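3.2 Collecting the demonstrations

We started out sure that remote control would be the easy way to get demonstrations, and I should say up front that I was the one pushing for it. I'd spent a month on the Dorgate setup before this project (a hand controller, a headset, a very long cable) and I liked it a lot. Igor Kadlec wanted to do the whole thing by hand, moving the simulated arm through a small physical copy of it on the desk, joint by joint. We couldn't agree, so we did both, and most of this section is about what came out of that.

Every demonstration was recorded in Nanari, our simulator, with the same table and the same task: get the small object off the tabletop and bring it back to the middle without dropping it over the side. We kept 138 demonstrations in the end. Each person got 5 practice tries in each mode before anything counted, and nobody was told which mode we were hoping would win (we were hoping for different ones anyway).

The start positions turned out to matter much more than we'd planned for. Our first batch put the object near the center every time, and people got good at it so fast that the recordings all looked alike — lovely to watch, useless for training. So we changed the reset code to let the object land anywhere on the top, rim included. Figure 4 shows the kind of start I mean, with the pale object lying close to the lighter edge of the table. People hated these! With the remote control they'd come in from above, hesitate, back out, and come in again from a different angle, and you can read every bit of that doubt in the wrist trace.

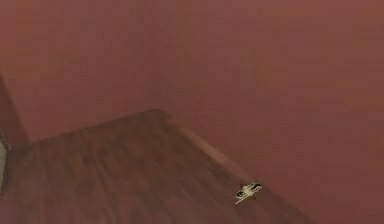

Robot Teaching Notes, Vol. 5, No. 2, p. 24

Figure 4. A rendered view of the tabletop in Nanari, with the object near the rim.

Look at how little of the view the object takes up. I'd been staring at these renders for so long that I'd stopped noticing, and it was one of our demonstrators who asked how she was supposed to judge the distance to the rim from a view like that. Fair question. The grain on the wood is blurry, the background is one flat reddish brown, and the only shadow that helps is the faint dark one by the object itself. In the by-hand mode this bothered people less, and my guess is that they were watching their own hands on the desk copy and only glancing at the screen to check.

We tried two fixes. The first was a second view, straight down, shown in a corner of the headset. It helped with the approach, but people complained about having to look back and forth, and a couple of them just ignored it. The second was a scaling switch, borrowed from the Šimek controller, that shrinks the hand motion when you hold down a button. Everybody used that one. I'd put it in from day one if we did this again, and I'd make the button bigger.

By-hand teaching had its own headaches. The desk copy has some play in the elbow, so a path that felt perfectly smooth to the person came out with a little wobble in it, and we had to filter the joint angles before training. Filter too hard and you lose the small sideways move people make just before closing the fingers, and that move is exactly what we wanted the policy to learn near the rim. Igor ended up tuning the filter by eye over most of July. We don't have a better method to offer, and I'd love to hear from anyone who does.

One more thing about what we threw out. Demonstrations where the object went over the side were left out of the training set but kept on disk, along with the full hand trace, and the group at Darnonside has asked to use them for work on recovery. We also kept the slow, fussy ones. I wanted to cut them at first — they're painful to sit through — but Igor argued that the fussing happens in the hard spots, and the comparison in Section 4 is run both with and without them.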